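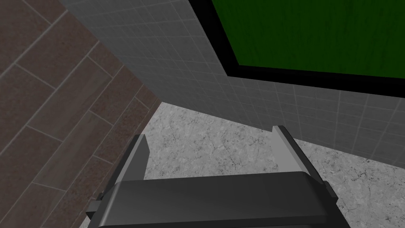
Randomiser les textures d'une scène simulée pour une caméra de poignet

Ce tutoriel suppose que l'environnement Purba est installé et que la pince se charge sans erreur. On cherche à entraîner une politique de saisie qui ne s'appuie pas sur l'apparence de la pièce.

1. Figer la caméra
Attachez la caméra au repère du poignet, derrière et au-dessus de la pince. Les deux doigts doivent rester visibles en ouverture maximale. Ne randomisez pas cette pose pour l'instant.

2. Séparer les surfaces
Donnez un matériau distinct à chaque surface : planches brunes, petits carreaux gris, sol gris d'aspect marbré. Un matériau partagé entre mur et sol fait disparaître l'arête dans certains tirages, et l'estimation de profondeur se dégrade.

3. Tirer les textures
Dans le fichier de configuration Nestent, fixez le nombre de jeux de textures à 200, avec un nouveau tirage tous les 6 épisodes. Les doigts gardent leur gris d'origine — leur contraste avec le fond sert de repère à l'encodeur.

4. Vérifier avant de lancer
Exportez une vue pince ouverte, sans objet saisi. Contrôlez l'échelle des joints de carrelage : un facteur supérieur à 2 produit du moiré à la résolution d'entrée du réseau.

5. Entraîner
Sur la tâche Bekelham, la perte de validation se stabilise après 740 itérations. Sans randomisation, elle descend plus vite, puis remonte dès que le mur change.

Le script de tirage a été écrit par Firdevs Dursun et se trouve dans le dépôt Grororport, branche de septembre.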